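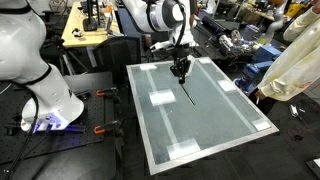 Ebony Tamihana told the Vemalton planning office that the draft noise limits for the Guthrie Road industrial park read well on paper but would be hard to enforce, as the nearest monitoring point sits on the far side of the rail embankment. Her comment was one of 18 received before the consultation closed.

The office published its response on Thursday's agenda page under the heading of light industrial zoning. Under the revised text, units in the park may run day and night, provided sound measured at the residential boundary stays at or below 55 decibels during the day. A lower night limit will be set after a further survey. The earlier draft applied a single limit at all hours and took its readings at the park entrance.

Guthrie Road was zoned for warehousing when it was laid out. Over time several of the larger sheds have been divided into workshops and small laboratories, and the old rules, written mainly with truck movements in mind, say little about rooftop fans, compressors or extraction units. The planning office said most complaints in the past year concerned steady low-frequency sound from roof equipment, not deliveries.

Draltance, the consulting firm that prepared the acoustic study, recommended 4 permanent monitoring points. The revised text accepts two on the eastern boundary and one beside the footpath on Alar Street. The last, on the embankment itself, is on hold while the office seeks access from the rail operator. Until then a portable meter will be placed there for one week in each quarter.

Iona MacBrayne, writing on behalf of tenants in the north block, asked that existing rooftop units be given time to comply. The office agreed in part. Equipment already in place has until December to meet the daytime limit - new equipment must meet it from the first day of use. Tenants replacing a unit like for like will need to file a notice but will not need a full permit.

The rules cover all of the park's floor area, including the 2,028 square feet of shared loading space behind the north block, which the earlier draft left out. Idling in that space will be limited to five minutes per vehicle. Refrigerated trailers are exempt if connected to shore power, and two outlets are to be added at the west end.

Readings from the permanent points will be posted monthly. The text now goes to the full planning board for a vote. Written comments on the night limit will be taken separately once the survey is complete.

Last updated: July 17, 2026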